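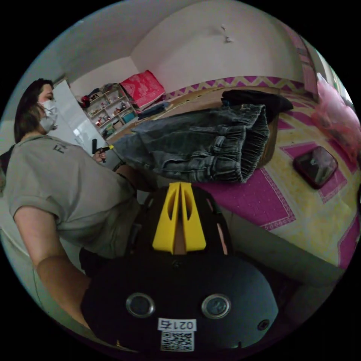
Jeans are the one thing I can't get to sit properly in a drawer. I've moved to a smaller flat in Turkescombe and the wardrobe went with the old place, so all the trousers in the house now have to live in a Roklow chest with three deep drawers and one shallow one. T-shirts and jumpers are fine. I fold on a broad surface with a patterned cloth over it, at a good height for my back, and the dark grey-blue pair in the photo is typical of what I've got, a medium-weight denim that narrows towards the hem. When I fold a pair in half lengthways, the seat sticks out on one side in a sort of triangle, and the narrow end of the leg is so much thinner than the waist that the finished bundle leans over. By the end of the week the drawer is a heap again.

The inside of the drawer is 294 mm from front to back and I have 11 pairs between me and my son. His are shorter but he likes them baggy. I've tried rolling, but the rolls came undone and I couldn't tell which pair was which without pulling them out. I don't want to buy a lot of inserts if there's a way of folding that does the job. Is there a set method, and should the waistband go on the inside or the outside? I'd also like to know if folding them the same way every time will leave a line across the knee.

Asked by Nokuthula Potgieter in Laundry and Storage
Three replies

Kirsty Pearce

The triangle is your main problem and it's easy to deal with. That's the curve of the back seam, and you fold it in before you do anything else.

Do up the button and the zip. Lay the jeans face up and smooth them out from the waist down, then put one leg over the other so the back pockets are on the outside. You'll see the point of the seat sticking out. Fold that point in flat against the leg so that the long edge is straight from waistband to hem. Run your hand down it firmly.

Now bring the hem up towards the waistband, but stop a few centimetres short. This matters with the sort you have, where the leg gets narrower. If the hem goes right up to the waistband you get the thin part of the leg on top of the thickest part of the jeans, and it never lies level. After that, fold in thirds from the folded end towards the waist. You should finish with a block that stands up by itself. If it falls over, open it up and make the last folds tighter.

Put the blocks in the drawer like books, with the smooth rounded fold at the top and the waistband at the bottom. Measure one before you do the lot. If it comes out too tall for the drawer, fold the last part in quarters.

For your son's baggy ones, fold each leg in a little along the outer seam first so they end up the same width as yours. His will make a shorter block and a fatter one. I keep the two sizes in separate rows.

On the knee line - I fold mine the same way every time and get a faint mark on the stiffer pairs. It goes after I've had them on for an hour or so. I wouldn't iron them for it. Make sure they are completely dry before they go in, and check the waistband and the pocket bags, as those take longest.

M. Pešek

just hang them. you can get a rail for the back of a door, mine is a Vokell one and it takes 12 pairs over the bars. paid 56 for it with the fixings and it's been up since July. never folded a pair since

Old Airing Cupboard

Kirsty's way is the one I would use, with one change. I put the waistband on the outside at the top of the block, so I can see the label and the size when I open the drawer. It's less tidy to look at. With two people's jeans in one drawer I think it's worth it.

Don't fill the drawer right up. They need to be snug enough to hold each other upright, but if you have to force the last pair in, the rest will come undone when you take one out. When the row is short at the end of the week I stand a shoebox lid in the gap. You may find the shallow drawer is no good for this at all, in which case use it for shorts and pyjamas laid flat.

Rolling does work for leggings and thin trousers. I gave up on it for denim.

Nokuthula Potgieter

Thank you all. I did four pairs last night with the seat folded in first and they are standing up. In thirds they were slightly too tall, so I've gone to quarters. No room behind any of my doors for a rail, but my sister might want one. I'll do my son's when they are off the airer.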